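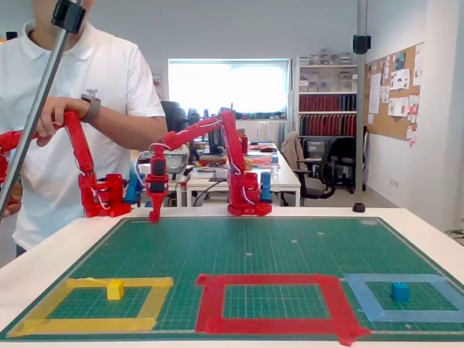 Cleron opened its Zotcombe office to the neighbors on Jun 14, 2018, and 200 of them came to see what robots do all day. They sort toy blocks, for the most part. Visitors gathered at a table with two red arms and three squares of colored tape, where the yellow and blue squares each had a cube in them and the red one had none. "It's a harder job than it looks," said engineer Iveta Brabec, who has logged 2,346 practice runs since February.

Guests were invited to take hold of an arm and try it for themselves. Wiremu Hapeta, a retired mail carrier, spent 4 minutes on a single block and said he had sorted faster with a head cold. Coffee was poured by hand.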